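Print this post | E-mail this to a friend | 24 comments

I have been meaning to write up my trip out to the Lulavum open day for ages, and it's now January and the notes are still sitting in my coat pocket, so I've made a pot of tea and I'm going to get through it in one go. Fair warning, I do go on a bit.

Lulavum, for those who haven't heard me talk about it over dinner, is a small outfit that works on robot arms for ordinary houses. They aren't after car factories or warehouses. They want the arm that tidies up the kitchen after you've gone to work. They have a unit on the industrial estate at Vamholm, behind the tile wholesaler, and once a year they open the roller door and let the neighbours have a look. I'd seen the notice on the board at the library and thought, well, why not? It was that or clean the gutters.

It took me two buses and a walk. There was a sandwich board out front with an arrow, then another arrow pointing back the way I'd come, and I ended up following a family with a pram who seemed to know where they were going (they didn't, we all finished up in the tile wholesaler's car park together). By the time we found the right door the eleven o'clock talk had started, so we stood at the back with our coffees. The coffee was very good, by the way. So were the poppyseed slices from Polák, the bakery near the station, and I may have had more than my share.

The talk was friendly and not too technical. The part that stuck with me was how much of the job is practice on dull things. An arm that can pick up a block in a bare white room is a bit of a party trick these days, and what they're after is one that can cope with a bench where somebody has left the shopping. Their software is called Sello and it learns from people guiding the arms through a job over and over. They like to have 100 goes at a task before they'll even look at the results. On the last one they'd been working on, which was moving fruit from a bench into a sink, Sello had managed it 94 times out of that 100. A lad near the front asked about the other six and got a lovely long answer about slippery apples.

After that we were taken through in groups of 11 to see the practice kitchen, and this was the bit I'd come for. I had pictured something like a display kitchen, all glossy and bare with a bowl of fake lemons. What they've got looks like the kitchen in any share house I ever lived in, jugs and jars and all, with the gear crowded in at one side. I took a photo while the person showing us about was answering a question from the pram family.

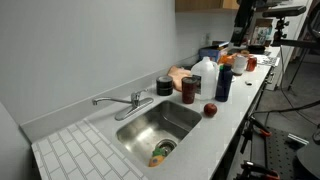

The practice kitchen at Lulavum, with the apple by the sink and the arm up at the back.

I had a good long look at that bench, as you do in other people's kitchens. My own is no better. I asked whether they ever put everything away, and was told they shift things about between sessions so that Sello never gets too used to one arrangement. Behind me a woman said her husband could do with the same training, which got the biggest laugh of the day.

Then we had the demonstration. It was slow! I'd have had the whole lot washed and dried in the time it took to get one apple into the sink, but I found I was holding my breath all the same, and when it went in the whole group clapped, me included. A little girl asked if the arm was tired and they let her press the button to give it a rest, which I thought was kind.

I came away with a sticker, a bit of a crick in my neck and half a poppyseed slice in a serviette. If they run it again next year I'll go, and I'll leave earlier and bring my sister, who has strong views about dishwashers and would have asked much better questions than I did. Take the second bus all the way to the roundabout if you're going, and ignore the arrow on the footpath side.

Shared 11 times | Print this post | E-mail this to a friend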